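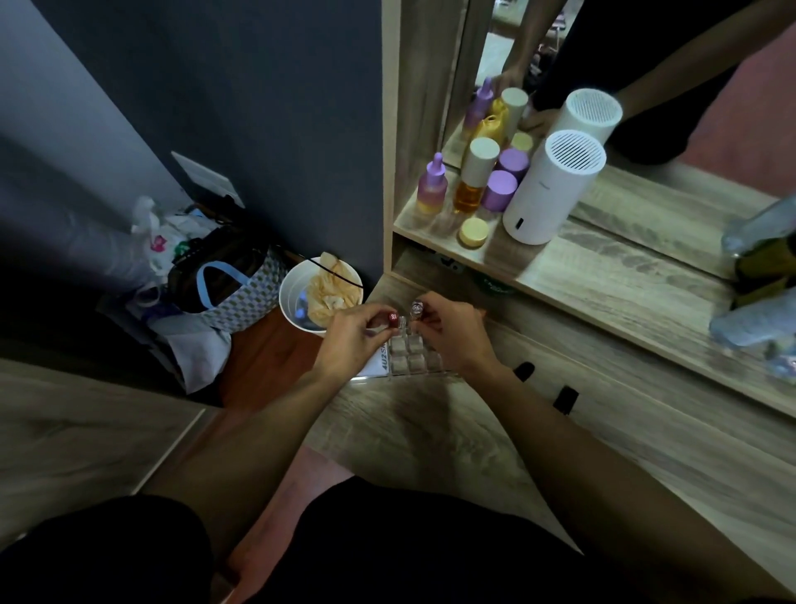
上一篇讲标定,写到手眼矩阵就停了,本来打算接着写重投影误差。中间出了一次碰撞,先写这个。

时间是2023年10月9日下午,地点在Plindlow的实验间。Urnberg双臂台执行化妆品归位任务,把小瓶和口红竖直放进透明亚克力格子收纳盒。右臂夹着一个玻璃小瓶,在接近放置位的阶段目标点突然后跳,末端越过收纳盒上方,朝台面后侧的镜子走过去,瓶底先碰到镜面,随后是指尖。镜子裂了,瓶子没碎,右侧指尖垫片报废。Osvaldo Valentini站在急停旁边,拍下去的时候臂已经因为力矩超限停住。没有人受伤,围栏当时是关着的。

先交代任务本身的难点,不然后面的原因看着会很奇怪。格子收纳盒是透明的,深度相机在格壁上基本拿不到稳定的回波,点云里只有顶边断断续续的一条,格底经常直接穿透到台面。放置位因此不是靠深度算出来的,由策略网络从彩色图像回归,输出末端的目标位姿。训练数据是人手示教:头戴相机,第一视角,人坐在梳妆台前用双手把东西一件件放进去。手的三维轨迹由Listent提取,再重定向到夹爪。

这条链路在普通台面上用了很久,没有大毛病。换到带镜子的梳妆台以后,成功率下降,我们当时把它归到透明物体上,没有往下查。这是判断失误,后面会说。

一、现场数据

碰撞前后的日志是完整的。按控制周期把三路信号对齐:策略输出的目标位姿、Monti控制器收到的指令、关节编码器反算的实际位姿。

策略输出在接近阶段之前是平滑的。进入收纳盒后排上方以后,目标点沿台面深度方向跳变,跳变后的位置在镜面背后,物理上不存在这样一个可以到达的点。之后的输出稳定在那个位置,没有来回抖动。这一点很关键。如果是图像噪声或者丢帧,输出一般是散的;稳定地给出一个错误的点,说明网络很确定,它学到的就是这个。

Monti收到的指令和策略输出一致,通信层没有问题。实际位姿滞后于指令,滞后量在正常范围内。也就是说下位机忠实地执行了一个错误指令。

图像方面,我把跳变前后的彩色帧逐帧看过。曝光正常,没有过曝,没有运动模糊。镜中可以看到右夹爪的像,跳变发生在镜中的像和实际夹爪在画面里靠得最近的时候。

二、为什么会跳到镜子后面

看到镜中的像,第一反应是推理阶段认错了夹爪。Karine MacLeod做了一个很直接的试验:用哑光板把镜子遮住,其他条件不变,重放同一组初始摆放。跳变消失。把板子拿掉,跳变回来,但不是每次都有,和物体在后排还是前排有关,后排明显更容易触发。

接下来要分清楚是推理时的干扰,还是训练数据里就有。做法是把镜中夹爪的区域在图像里抹掉,用周围颜色填充,再喂给网络。如果只是推理时认错,抹掉以后应该恢复正常。结果跳变变少,没有消失。所以训练数据里有东西。

回头查示教轨迹。

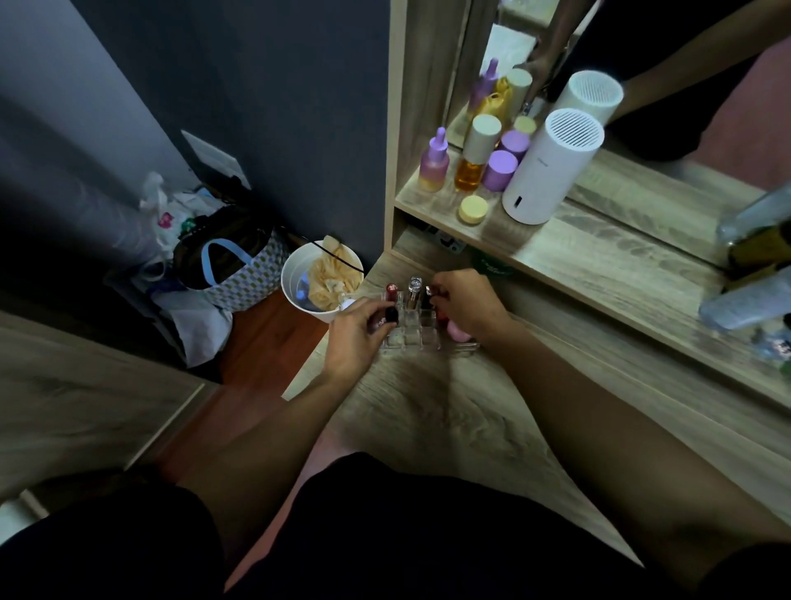 Listent的流程是先检测手,再判左右手,然后跨帧关联,最后对缺失段做插值。问题在第二步和第三步之间。镜像会把左右手翻转,镜子里的右手在外形上是一只左手,反过来也一样。检测器并不知道镜子的存在,镜中的手只要足够完整,就会给出一个置信度不低的检测框。正常情况下,真实的手离相机近,框大,关联时按框面积和上一帧位置选,镜中的手会被丢掉。

但是放后排的时候情况变了。手捏着瓶子往前伸,手指被瓶身和收纳盒的顶边遮住一部分,真实的手置信度下降;同时手背朝向相机,关键点少。镜中的那只手从另一个方向看过去,指尖反而是露出来的。两者的得分会在几帧之内交叉。交叉以后,关联模块按得分接上了镜中的手,轨迹于是沿深度方向跳到镜面背后。

左右手判别本来应该拦住它。右手轨迹上接进来一只左手,应该判为不一致并断开。查代码发现,关联模块里有一个容错分支:如果左右手标签在短时间内翻转,就认为是分类器误判,沿用之前的标签。这个分支是我加的。加的时候是为了处理双手交叉时标签来回闪的问题,那时台面上没有镜子。提交说明写的是“减少标签抖动”,没有写适用条件。

然后是插值。跳过去的那一段和前后的正常段之间有断口,插值模块用样条把断口补平,于是一个本来很容易被速度阈值查出来的突变,变成了一段看起来很顺的曲线。平滑之后的速度峰值低于筛选阈值,质检脚本没有报警。这一步把错误藏得很深,单看曲线完全像是人把手往前伸了一下。

Katherine Escobar把梳妆台批次的数据全部重跑了一遍,关掉容错分支,插值之前先输出断口。带镜子的片段里有700段出现过关联到镜中手的情况。多数集中在放后排的动作末端,和碰撞的触发条件吻合。前排的片段受影响少,手离相机近,遮挡也轻。

至于之前成功率下降,很大一部分应该也是这个原因。目标点跳变幅度小的时候,表现是放歪、卡在格壁上,看起来和透明物体定位不准没有区别。我们在透明物体上花了不少时间调参数,方向不对。

三、为什么没有停住

数据错了是一回事,臂撞上镜子是另一回事。策略输出什么都有可能,下位机应该兜底。这部分我认为比标签错误更严重,分开写。

第一层是工作空间限制。Monti里有一个长方体的允许区域,末端超出就拒绝执行。检查配置,区域的后边界在镜面之后。原因是换台面时,长方体沿用了旧台面的尺寸,旧台面更深,后面也没有立着的东西。换台面的检查表里有“重新标定相机”,有“确认急停”,没有“更新工作空间”。标定做了,急停试了,边界没有动。

第二层是碰撞检测的环境模型。模型由深度图在线生成。镜子在深度图里不是一个平面,投射光被反射走,测到的是镜中物体对应的虚像距离,所以在模型里镜面位置是空的,镜子后面反而多出一片“物体”。规划器认为那条路径畅通。镜子和透明件是深度相机的老问题,我们对透明件有专门的处理,对镜子没有。

第三层是目标跳变保护。Monti对相邻指令的位移有限制,超过就保持上一个目标并报警。当天这个保护是触发了的,日志里有记录。问题出在恢复逻辑:保持状态有一个超时,设置为2,000毫秒,超时之后如果新目标是稳定的,就把它当作有效目标,以低速过渡过去。前面说过,错误输出恰好非常稳定。于是保护先拦了一下,等够时间,然后放行。Osvaldo看到臂停顿,以为是正常的等待,手在急停上但是没有拍。他的判断没有可以指责的地方,界面上报警只有一个黄色小标,停顿和正常等待长得一样。

第四层是力矩限。它起作用了,但是阈值按夹持重物的工况设的,对镜子来说太高。低速过渡限制了能量,这是镜子只裂没有碎开的主要原因。

把4层放在一起看,每一层单独都有道理,前提都是旧台面。没有一层知道台面后面立着一块镜子。

四、修改

数据侧。容错分支改为只在双手框重叠时启用,其他情况标签翻转一律断开轨迹。断开后不再自动插值,断口长度超过阈值的片段整段剔除,短的由人看过再决定。每个场景录制前标出镜面的四个角,落在镜面背后的三维点直接丢弃。这个几何约束其实比任何分类器都可靠,手不可能在镜子后面。镜面外框不规则的,取外接多边形,宁可多丢一些。

质检侧。速度检查挪到插值之前。另外加了一项:轨迹点投影回图像以后,和检测框的左右手原始标签比对,不一致率按片段输出。这一项不做自动剔除,只排序,看的人从最差的开始看。

控制侧。工作空间边界写进场景文件,和台面绑定,场景文件缺失边界字段时Monti拒绝上电。镜面、玻璃门这一类作为静态障碍手工建模,不依赖深度图,建模时按实测位置再向外放一段余量。跳变保护取消超时放行,触发后必须由操作员确认才能继续,界面改为全屏提示,并且显示新旧目标的位置差。力矩限按场景分档,台面上有玻璃器皿的用最低档。最低档会带来一些误停,插口红遇到格壁摩擦时尤其明显,目前接受。

流程侧。换台面检查表由Concetta Bellini重写,逐项需要附上配置文件的差异输出,不接受打勾。Herman Sinaga提出以后凡是改动关联、插值、滤波这类“看起来只是让曲线更好看”的代码,提交说明里必须写清楚它假设了什么。我同意,容错分支就是例子。

五、验证情况

重新训练用的是剔除之后的数据,没有补录。镜子换了新的,先用软质替身件跑,再换回玻璃瓶。后排放置没有再出现朝镜面的跳变。把镜中夹爪抹掉和不抹掉,输出的差异降到看不出趋势的程度。前排和以前基本一样。

还有两个没有解决的问题。一个是镜面标注目前是静态的,头戴相机一动,要靠相机位姿把镜面角点投过去,位姿漂移的时候边缘会错开,贴着镜面摆的瓶子偶尔会被误丢。另一个是抛光金属盖,盖子上也有手的像,很小,变形厉害,检测器一般不理会,但我在得分图上看到过亮点。还没有证据说它影响了轨迹,先记在这里。

推理阶段对镜像的敏感性也没有从根上处理。现在是数据干净了,网络不再从中学到错误的对应关系,但换一块更大的镜子会怎样,没有测过。Karine的想法是在训练时随机贴入翻转的手部图块做增强,我担心会影响双手配合的动作,两只手本来就常常靠得很近。11月先小规模试一轮,分前排、后排、双手同时持物三种情况各自统计,不混在一起算平均。

旧的容错分支没有删,用开关关掉了,默认关闭。手上有从我们这里拿过Listent旧版本的,请检查关联配置里的标签沿用选项,场景里只要有反光面就把它关掉,已经提取过的轨迹需要从检测结果重新跑,只重跑插值没有用。

重投影误差那篇往后排。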